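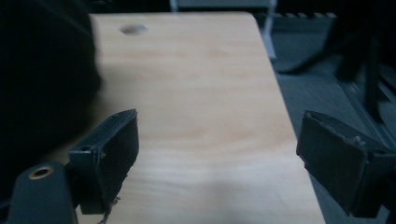
Figure 2. Pale wooden board with wavy grain and a small dark mark near one end.

Simone Miranda and Magnus Kinnear
July

4.2 Owner reports of wear and care

Of the 300 questionnaires sent to households in Nallorico, 269 were returned complete. Owners were asked how often they cleaned their main wooden table, what they used, and whether the top had been oiled, waxed or sanded since purchase. Answers were coded separately by the two authors, and differences were settled by discussion before the tables were drawn up.

Cleaning habits varied less than expected. Almost all owners wiped the table daily with a damp cloth, and most used dish soap when food had been spilled. Refinishing was less regular. Owners of pale tables reported rings and stains more often than owners of dark ones, but they did not report sanding more often. We read this as a difference in what is noticed – a light surface shows a mark that a dark one hides – although the survey cannot separate this from a real difference in damage.

Knots and other natural features raised a coding problem. Several owners listed them under "damage," while others with similar complaints listed them under "appearance at purchase." Such answers were kept in the data set but left out of the wear score.
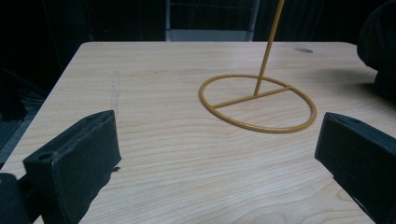 Duarte Garcia, commenting on a draft, objected that the wear score treats a table bought used in the same way as one bought new, and that owners of used tables cannot know what was done before they had them. We accept the point. Length of ownership was recorded but age of the table was not, so the score should be taken as a measure of wear noticed by the current owner. Section 5 repeats the main comparison with used tables removed.

Contact: Celeste Amaral, Meireles | Copyright the authors | Back to top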